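Section 7. First folding session with the hand-held pair

Complete Sections 5 and 6 before you start. Both grippers should be calibrated, and the Zirnia logger should be running on the same clock as the cameras.

7.1 Before you record

1. Charge both battery packs to at least 65 per cent. A pack below this level can drop out part way through a session.

2. Wipe each lens with a dry cloth. Don't use window cleaner, as it clouds the coating.

3. Squeeze and release each handle 3 times. The jaws should close evenly and spring back without sticking. If one side lags, go back to 5.4 and loosen the pivot screw by a quarter turn.

4. Check that the finger pads are seated. Press along the full length of each pad with your thumb.

Caution: Keep your fingers clear of the linkage while the trigger spring is loaded. It will pinch.

7.2 Choosing a surface and a garment

Any flat surface you can reach across will do. Our early sessions were all done on a workbench, and the Skurholm arm then had trouble with anything soft underneath. Mix your surfaces from the start. 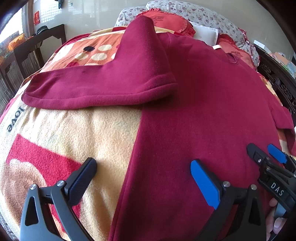
Fold order matters more than speed. The model learns the sequence along with the grip, so pick one order and keep to it for the whole batch. For a long-sleeved top, bring one sleeve across the upper part of the body and lay it flat, as with the maroon sweatshirt, before you touch the other sleeve. Leave the second sleeve where it is until the first is released, even if it hangs over the side of the bed.

7.3 Recording a fold

1. Start the logger and wait for the steady tone.

2. Hold both grippers still, jaws open, for 7 seconds. Fludisix uses this to line up the two tracks.

3. Take the first cuff with one gripper and steady the shoulder with the other.

4. Carry the sleeve across, lower it and open the jaws fully before you lift away.

5. Repeat for the second sleeve, then fold the body from the hem up to the neckline.

6. Hold still again, then stop the logger.

Note: If you drop the cloth, pick it up and carry on. Recoveries are useful. Stop only if a camera is knocked or a pad comes off.

Note: Thick fleece bunches in the jaws. Take a smaller pinch than you would on a T-shirt.

7.4 After the session

Record 30 folds per garment, then copy the files to the shared drive before you clear the card. Name the folder with the garment type, the colour and your initials.

Faults with the pads or springs go to Tomomi Sekiguchi. For logger errors, see Section 9.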